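Tips for building a two-arm cell in a shared workshop

Hang the curtain before you mount the arms. Ours is plain black cloth, and it went up in February with help from Majdi Azar. Once the arms are bolted down it's hard to get a ladder in. Let the cloth hang with some slack. Pulled tight, it tugs the frame out of square.

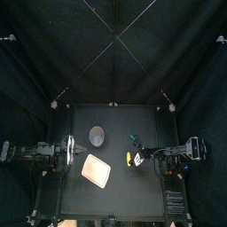 Set the arms opposite each other

Measure from the center of the table out to each base, then check both distances again after tightening. Our first try was off by 6 mm and the left arm kept stopping short. Leave a loop in every cable long enough for the full swing of the wrist, and tape down nothing until you have run each joint to its limit at low speed. 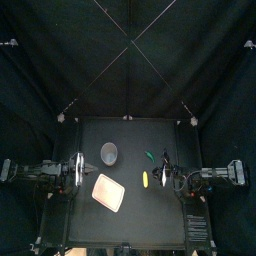 Label both ends of each cable as you go. Nour Daher uses freezer tape and a laundry marker, and after 100 or more plug-ins the tape still holds. Keep power and data on separate sides if you can. We used the Rirnby clips for this – cheap, and they come off without tools.

Stiffen the frame

A tall frame sways when two arms move at once, and the cameras sway with it. Cross bracing fixed most of that for us. 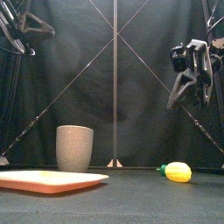

Cable bracing needs a check after the first week of use. Mark each fitting with a paint pen so you can tell if it has moved. With turnbuckles low down on both diagonals, as on our back wall, you can do the job from table height. Turn each one a little, switch sides, and stop when the upright reads plumb. Write the date on the frame.

Questions about the bench booking go to Hanan Awwad.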